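Kestia to Replace Older Smoke Alarms in Rental Homes Before Winter

The city of Kestia will replace smoke alarms in 2,883 rental homes over the next several months, after inspectors found that many of the units now on ceilings are past the age at which they should be taken down.

The work starts in October in the Birhane district, where most of the rental buildings went up before the current fire code was written. Crews will then move to the streets along the rail line and finish in the newer blocks on the north side, near the bus depot.

City housing inspectors checked 500 apartments during the spring and summer. In 223 of them, at least one alarm was more than ten years old or did not sound when the test button was pressed. In a smaller number of apartments the alarm had been taken down completely, and only the mounting plate was left on the ceiling.

Under the city's housing rules, landlords must provide a working alarm on every floor and outside every sleeping area. The rules did not say until now how old an alarm could be. An amendment passed by the city council in the spring sets the limit at ten years from the date of manufacture, which is printed on the back of the alarm. The limit takes effect in January.
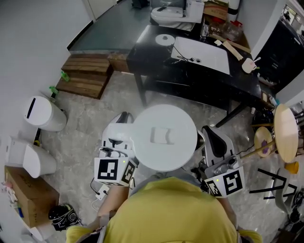 The new alarms run on a sealed battery that is meant to last for the life of the unit. Tenants will not have to change it. The model the city chose also has a hush button for cooking smoke, a feature that the fire department asked for after reviewing complaints from tenants. Inspectors said that in many of the apartments with a missing alarm, the tenant had taken it down because it went off whenever the oven was used.

Stinance, the contractor hired for the job, will put up the alarms and take the old ones away. A visit is expected to take less than half an hour for a one-bedroom apartment. Tenants will get a letter two weeks ahead with a morning or afternoon time slot, and can change it by phone or through the housing office website. An adult must be home during the visit.

There is no charge to tenants. Landlords with four or fewer units will also pay nothing. Larger owners will be billed for the alarms at the price the city paid, but not for the labor. The housing office said the rule was written this way because small owners made up most of the buildings with old alarms, and because earlier attempts to get them replaced through warning letters had little effect.

Owners who would rather do the work themselves may do so, as long as they send in a form listing the location and manufacture date of each alarm by the end of December. Inspectors will visit a portion of those buildings in the new year. An owner who misses the deadline can be fined for each apartment without a working alarm, and the fine goes up if the problem is not fixed within 30 days.

The council discussed a wired system for larger buildings but put off a decision. Wired alarms are connected to one another, so that all of them sound when one detects smoke. The cost of running cable through older walls was the main objection, along with the time tenants would have to spend out of their homes. A report on the question is due next summer.

The neighboring town of Prikov finished a similar program last year, covering 348 homes. Officials there told the Kestia council that the slowest part had been getting into apartments, with many visits rescheduled more than once. Kestia has added evening appointments, with the last one starting at 7 p.m., to avoid the same delays.

The fire department is asking residents who own their homes to check their alarms as well, although the new age limit does not apply to them. An alarm with no date printed on it should be treated as too old and replaced. Residents age 65 and over who own their homes can ask the department to put up an alarm for them, and the waiting time for that service is now three weeks.

Alarms that flash a strobe light or shake the bed are available for tenants who are deaf or hard of hearing. These have to be requested before the visit, as crews do not carry them. The request form is on the housing office website and at the front desk of both public libraries.

Old alarms should not be put in household trash or recycling bins. Residents who replace their own can drop them off at the Birhane recycling yard, which is open from 8 a.m. to 4 p.m. and takes them at the window next to the paint and battery counter.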